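An afternoon with the arm that practises on screen 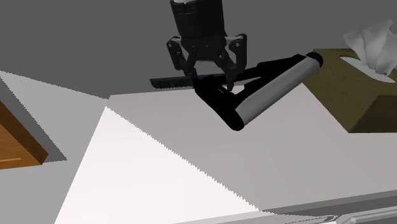 Eltgate Magazine | Pages from the Simulation and Handling Group

The roller is the one everybody wants to see. It has a black frame shaped like a bent handle and a pale grey cylinder set at an angle, and when the gripper comes down over it, fingers pointing at the handle, the whole room leans towards the screen. There were a lot of us leaning. The group's open day on 30th May filled the ground-floor lab well before the first demonstration, and I ended up wedged between a school party and a retired bus engineer who had brought his own notebook.

Everything we watched that afternoon took place in simulation. The table, the tissue box with its puff of tissues, the grey wall behind: all of it is worked out by the computer, right down to the stepped edges on the patch of light across the tabletop (I rather fell for those). Lerato Sibiya, who leads the group, likes it that way. A practice run costs nothing but time, and if the arm sweeps the lot on to the floor, she presses a key and the table is laid again.

Her software is called Pesiten, and she let us choose what the arm should try. The school party shouted for the roller, naturally. It's a lovely awkward thing to pick up! The handle is thick and angular, with a gap through the middle, and the cylinder end sits so close to the tissue box that a clumsy lift would take the box along too. You find yourself working out how you'd do it with your own hand, and then realising you have never once thought about how you pick anything up.

"People expect the heavy things to be hard," Sibiya told us. "Give me a heavy brick any day. I'd like a whole table of bricks."

She had set up 50 table layouts for visitors to pick from, and the group has 1,182 in its full library. Gerrit Visser builds them. He showed me how he drags an object across the table, gives it a weight and a slipperiness, and then nudges it until it's in somebody's way. He is cheerfully mean about this. Tissues were a long job, he said, and he still isn't happy with the folds, though they looked very convincing to me from the second row.

Further along, Nokuthula Pretorius was running the stand where you could steer the gripper yourself, with a small handset and a screen of your own. I had three goes. On the first I came down miles to the left. On the second I got the fingers nicely over the handle, closed them too soon and pushed the roller along the table. The third I would prefer to keep between me and Pretorius, who was very kind. A girl of nine or ten went after me and got it straight away, then asked if she could do it with the tissues.

What I enjoyed most was how freely the team talked about the misses. A chart by the door gave the results of the latest full run: 1,077 clean lifts out of 1,182 layouts, with the failures pinned up beside it and a pen on a string for anyone with a theory. The bus engineer wrote for quite some time.

The next step is the real arm, which lives at the Mikton workshop across the yard and will be trying the same layouts from September. Visser has already been out buying things to put on its table.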